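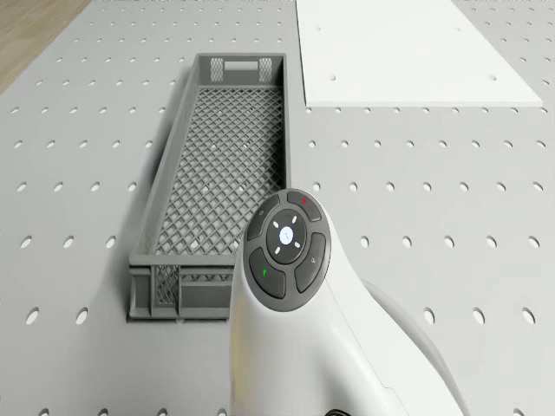
What does automation change for the people in a workplace?

It usually changes the tasks inside a job before it changes the job itself. Lifting, placing and repeating tend to pass to the machine, while checking, deciding and sorting out trouble stay with people and often take up more of their day than they did before.

Bench automation

Bench automation is the use of a robot arm at a worktable to do handling work that a person would otherwise do by hand, such as picking up a household article, turning it the right way and setting it in a basket or on a board. The name comes from the table, which is generally the same height as the one people worked at before, and in many shops stands in the very same spot. It is a humbler cousin of the automation found in car plants, where large machines work behind fences, and it has found its way into places that never thought of themselves as factories at all: returns rooms, repair counters, gift packers and the back halls of mail-order houses.

The article below draws for most of its examples on the returns hall at Zorudthorpe, run by the housewares firm Hung, where the change was made gradually and where the people who lived through it were generous with their recollections.

Background

Returned goods are awkward things. They arrive in mixed boxes, and whoever opens a box cannot know beforehand whether the next article will be a mug, a toy or a lamp without its shade. Machines did poorly at this kind of work for a long time because they wanted the same part in the same place every time, and so it stayed a job for hands (patient ones, as anybody who has spent a winter in a returns hall will agree).

The Zorudthorpe hall employed 58 people when the first arm was brought in one September. Until then each sorter unpacked, inspected, wiped, placed and recorded every article personally. The hall's older workers still call this "doing it whole," and some of them remember it fondly, although few of them miss the sore shoulders that came with it.

The planning was done with Joselach, a small firm that lays out benches and trains the people who will use them. Its first suggestion was turned down by the sorters, who would have had to work with their backs to the door, and the second was accepted after an afternoon of moving tables around with tape on the floor.

How the work is arranged

A typical bench has a table with a regular grid of holes, so that boards and other fittings can go back to a known place after cleaning. Articles are put within reach of the arm, and the arm takes them one by one. What makes the work hard is that ordinary things do not lie in ordinary ways. A mug standing upright may be taken by its rim or its handle, while the same mug on its side has to be approached quite differently, and a handle that points away from the arm is another matter again. Small toys such as a puzzle cube offer flat faces that are easy to hold, but they may sit close to something else on the table and leave the fingers little room.

Much of this is worked out in simulation before it is tried on the bench. At Zorudthorpe the sorters were invited to suggest the layouts, and they took to it with real pleasure, proposing all the troublesome arrangements they had met over the years. Tipped mugs were a favorite. The layouts were kept in a shared folder that had grown to 1,839 entries by the time the second bench opened, many of them labeled in a private slang that newcomers need to have translated.

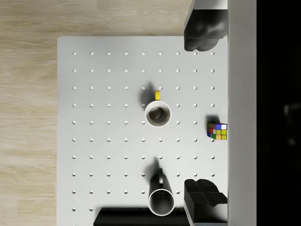

Changes in daily tasks

The most noticeable change is in the rhythm of the day. A sorter who once handled every article now looks after a bench: clearing the output, bringing up new boxes, judging the articles the arm has passed over and putting right whatever has been set down badly. There is less reaching and more walking. There is also more reading, which came as a surprise to several people, as the bench keeps a running list of doubtful cases that somebody has to go through.

Yi-chun Kuo, who had sorted by hand for years before she took charge of the first bench, found the early weeks more tiring than the old work. She described it as being interrupted for a living. By the following spring she had settled on a habit of letting the doubtful cases gather and clearing them together, and other benches have since taken it up — though one or two people still prefer to deal with each as it comes, and the hall leaves it to them.

Skills and training

New bench keepers at Zorudthorpe spend five days learning the work. The first is given over to stopping the arm, starting it again and knowing when to do neither, and the last is spent alongside an experienced keeper on an ordinary shift. Hand sorting is still taught to everyone. Yi-chun Yuen, who leads the training, has argued for keeping it on the grounds that a person who has never judged a hairline crack by touch will have a hard time judging one on a list.

Older workers are sometimes expected to find the change hardest. In this hall the picture was mixed, and long experience with odd articles proved very useful when layouts were being chosen. The people who struggled most were often those moved between benches too frequently to get to know any one of them.

Pay, hours and concerns

Bench keepers were placed on a higher grade after some months of discussion, and hand sorters kept theirs. No posts were cut in the first year, but several people who retired were not replaced, and opinion in the hall differs as to whether this should be counted as a loss of jobs. Some also point out that the quiet is harder to get used to than the machinery. Two sorters at facing tables could chat all morning, whereas one keeper at one bench cannot, and the Tuesday tea break was lengthened partly in answer to that complaint.

The sister hall at Flikthorpe, which handles mainly glass, looked at the same arrangement and decided to keep sorting by hand for now. Staff move between the two halls when either is busy.

See also

Returns handling
Workbench design
Job rotation
Simulation in training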